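Workshop Tips: Teaching an Arm a Job by Hand

Filed under: Bench, Automation, Patience

The Pomside workshop page has covered glue, drill bits and the correct way to lose a 10 mm socket. This month it's teaching a robot arm by demonstration, meaning you do the job yourself with the arm in tow, and the arm's software tries to pick up your habits. It will pick up all of them. If you dither over the rack, so will it.

Before you start

Clear the bench of coffee. Fix down whatever can be fixed down, and for the parts that are supposed to move, decide where they're allowed to start. Printed square markers on the racks, trays and boxes let the software work out where each thing is, so keep thumbs and masking tape off them. Glossy lamination is a false economy too. It looks lovely until the bench light comes on.

Check the cables with the arm at full stretch in every direction you plan to use. A cable that is fine at rest has told you nothing.

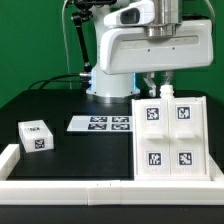
Go slower than you think on the way down. Most of my early demonstrations in Firkska, our name for the folder of shame, went wrong in the last inch, where I had the confidence of a man parking somebody else's car. Come in from straight overhead, stop, look, then close the fingers. The stop matters for you and does no good at all to the recording, so trim it afterward if your software lets you.

Hand guiding or remote?

Hand guiding (grab the wrist and push) is quick to learn and good for big, lazy moves. Your arm will get tired before the robot's does. It also puts your elbow in front of the camera, and a program trained on views of your elbow may come to expect one.

Remote control keeps you out of the picture. We use a Muli hand controller, which is comfortable for the first hour and a cramp after that. Turn the speed scaling down to 47 percent and leave it there. I tried full speed once and now own a Valitz tray with a dent in it.

How many times?

More than you'd like. I recorded 181 runs of one small assembly job in June and threw out the ones where I sneezed, changed my mind, or nudged a part into place and hoped the log hadn't noticed. Delete the bad ones the same day. By the next morning they all look fine.

Move the start positions between runs, a little at first. If the box is always at the same angle, you've taught the arm about that angle and very little about boxes.

When a part has to seat against something, press gently and let go cleanly. Beginners like to keep squeezing for luck. Open the fingers, go straight up, and only then head sideways.
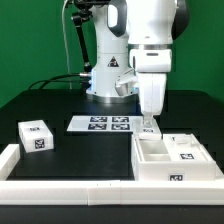 A reader writes that two people should share the recording so the arm doesn't learn one person's bad habits. We tried it at our bench and got 2 sets of bad habits, left-handed and right-handed, and a robot that paused halfway as if waiting to be told whose turn it was. Pick one way of doing the job, write it on a card, and make both people stick to it. Then mix all you want.

My reply: fair enough, and the card is a good idea. Ours now hangs by the controller. It says which part goes first, which way it faces, and where the arm goes when it's finished, and the last line, added in red, says to save the file.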